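Solange Lemaire
@solangelemaire
03/04/2022

Going to say something unpopular about linen napkins and then I'm going to put my phone down. (I won't put my phone down.)

The claim, which I have now read in three catalogs and heard from my own sister, is that linen "gets better every time you wash it." Better at what? Softer, sure. So does a cheap T-shirt, right up until you can read through it.

I bought a set of 14 from Llewellyn two years ago. Why 14? It's how they sold them. Who has 14 people to dinner? I have had 14 people to dinner once and we used paper towels.

The tag said "no ironing needed." I would like to meet the person who wrote that tag and look at their table.

What happens when you don't iron linen is that it looks like linen you didn't iron. The catalogs call this "relaxed." My mother would have called it something else.

And the folding! There's a woman with a whole video course on folding napkins. Folds in thirds, then thirds again, "let the hem guide you." My hems don't guide anybody. After one hot wash not one of my napkins was square anymore. You match two corners and the other two are off doing their own thing.

Somebody is going to reply "you should have pre-shrunk them." They were sold as pre-shrunk. That was on the tag too, right over the ironing part.

Then there's thread count. Erkeden lists theirs at 700. I asked the store what was being counted and got sent a paragraph about heritage. Still waiting on the number part.

My friend Boglárka Szűcs sewed curtains for a living for a long time and I trust her over any tag. Her take: forget the count, look at the hem. Small even stitches, fold turned under so there's no raw edge, corners that don't feel like a wad of gum. If the hem is lazy the rest was lazy.

I went through the whole drawer with that in mind and I'll be fair here, the hems are decent. Better than I wanted them to be, given the mood I was in.

Color, though. Sold as "white." Put one next to a plain white plate. It's a little blue, or a little gray, depending on which way it's folded and what the light's doing. I don't hate it. I just didn't order it.

@ everyone telling me to buy linen spray: I did. Grasis, lavender, the tall bottle. You're supposed to mist, smooth with your hands, and "watch creases release." I watched. I had a coffee and watched some more. My creases are very attached to me.

Also tried the trick where you fold them damp and stack books on top. It sort of works? You get a flat napkin with one extremely sharp crease exactly where you didn't want it. And a slightly wavy cookbook.

No, I'm not switching to polyester. Polyester napkins don't wipe anything, they just introduce the soup to the rest of your face.

So where I've landed: iron the ones guests will see, leave the rest wrinkled, ignore anybody who says the wrinkles are the point. They can be fine without being the point.

Will revisit in September when my sister comes to stay. She's bringing hers. She says they've gotten better.

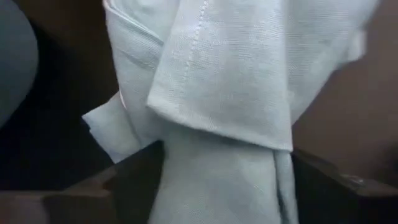

Oh, and she irons them. Got that out of her on the phone last night. Two years of "you just hang them up" and there's been an iron the entire time.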